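Bench notes, Dell tower rebuild — memory and cleanup
2019-10-27
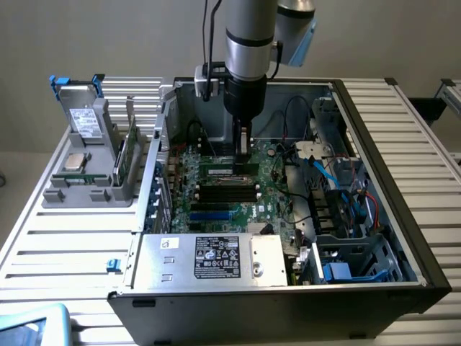 RAM module at the memory area. Case on its side on the slatted table, power supply along the bottom.

Second of the 2 towers from the Rønning lot. The first went back on the shelf finished. Hervé had already logged the outside of this one (scratched side panel, one foot missing), so I only dealt with the inside.

Complaint on the ticket: powers up, beeps, no picture. Same ticket text as the other one, word for word, so I don't put much weight on it.

Blew out the case before touching anything. Most of the dust was packed behind the drive cage and under the power supply. Used the Dustside blower on low and held the fans still with a finger. Wiped the contacts on the memory with alcohol and a lint-free cloth, let them dry on the mat for 40 minutes while I did the paperwork. That is longer than needed, but the paperwork took that long.

Memory: worked with one module at a time, starting nearest the CPU. Check the notch before pressing. The slots are black and the notch is hard to see under the bench light, so turn the case if you have to. Press both ends evenly and look at the latches afterward. Mechthild found one half seated on the first tower and we lost most of a morning to it.

Cables: the blue SATA cables run down through the drive bays and there is a red one among them. I have not traced where the red one goes. Leave it as it is until someone has — the drives are not labeled. Venla has tape and a marker in her drawer.

The drive rail clips are blue. We have 6 spares in the Setness box, so don't order more. Expansion slot covers all stay in, no cards going into this one.

Power supply: label side is readable without taking it out. Copied the ratings to the ticket. Did not open it and don't plan to.

Left to do:
Full memory test, overnight if the bench is free
New coin cell, whatever the old one reads
Set the clock and boot order
Side panel from the scrap pile if Dorian can find one that fits
Label the drives

Ysaline wants both towers back together, so hold the finished one until this is through the test. Ticket stays open under my name.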